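Subject: Re: [pandex-users] Dashboard export drops the last legend entry
Date: 23/09/2018

On the pandex-users list, someone at Andrade wrote:

> We upgraded in May and since then any chart with more than
> 30 series loses its final legend entry when exported to PDF.
> On screen it's fine. Is there a setting I'm missing, or do I
> just tell my boss the last region no longer exists?

I'd go with telling your boss. It's less work, and depending on the region you may get thanked.

If you do want it back, the limit is in the export profile, on the Layout tab, under a box called "Compact long legends". It's ticked by default. What it compacts is the last entry, to a height of zero. Untick it, save the profile under a new name (the built-in one goes back to its old self on restart, and won't mention it), then pick the new profile in the export window.

Three things I ran into while doing this at Stillside:

The profile is saved per user. If a scheduled job runs the export, you have to log in as the job's account and change it there too. I spent most of an afternoon fixing my own copy very thoroughly.

Charts with a legend title need one more step. Set the title's overflow to "Wrap" or it takes the space you just freed up.

Linked dashboards keep their own copy of the profile name, so rename with care. We had 1,807 saved views when I tried it, and the search box in the view manager only looks at the ones already scrolled past.

As for the old Ollari plug-in that somebody suggested here in the spring, it does fix the legend. It also changes every date on the axis to the long form, with the name of the month spelled out, and turns the labels sideways to make them fit. Our finance people read one report with their heads tilted and then asked for the missing region again.

I filed a ticket asking for the box to be off by default. It was closed as "working as designed", and I've been thinking about the design ever since. If you add a comment to it, please say you're on PDF. The PNG export has a different bug, and they like to merge the two.

Also, does anyone have a version of the color-blind palette that survives past series 12? Mine starts over from the first color, so the north and the far south are now the same place.
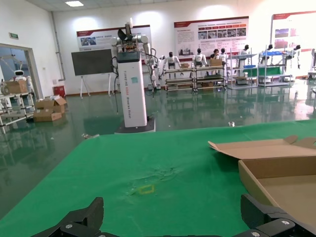
I can live with that on a bar chart, where the order gives it away. On a line chart it's just two blues crossing. If you've got a palette file that works, send it to the list and I'll test it on our version before the next release moves the Layout tab again.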